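# Keep the raw poses

My argument is with a piece of software that most people in this line of work are fond of, and I was fond of it too, for a good long while. I mean the smoothing filter. Somewhere between the tracker and the training set, nearly every pipeline I've worked on takes the recorded path of the hand, irons it flat, and throws the original away. At Brulbridge we did this for two years before I started grumbling.

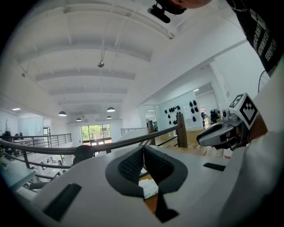
Kieran Heywood wrote back to an early draft of this that raw poses are mostly noise, that a policy trained on jitter learns to jitter, and that I was being sentimental about bad data.

He has a fair point, and I've thought about it over more coffee than I should admit to. Marker tracking does jump. But a person's hand also makes small, quick corrections just before the fingers close, and to a filter those look an awful lot like noise. Our old loader, Sepp, couldn't tell them apart. When I pulled 200 episodes and laid the smoothed paths over the raw ones, the places where they disagreed most were bunched up right before contact – the very part I'd want a policy to learn well!

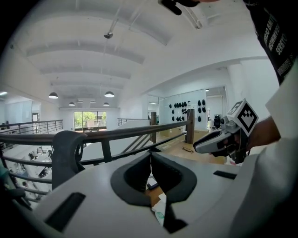
*Two hand-held grippers on the upper level, with a marker cube on the right one.*

So what would I do instead? Store everything as it came in, timestamps and dropouts and all, and let the smoothing happen when the data is read. Disk is cheap, and a filter setting you can change next month is a much friendlier thing than one that somebody baked in last January. The folks at Brernisley work this way with their Drureck tool, and I'll confess I copied the idea from them more or less whole (thank you, if you're reading).

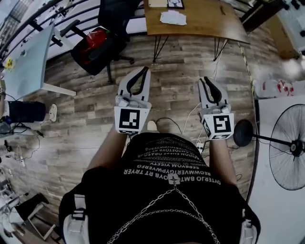

It does cost something. Loading is slower, and you have to write down which filter went with which training run, or you'll be chasing ghosts for days. I lost most of a week to run 466 that way, and I had only myself to blame. Even so, I'd take that week over finding out that the wiggle I needed had been deleted before I ever got to look at it, and I'd gladly help Kieran set up the comparison on his own recordings if he'll let me.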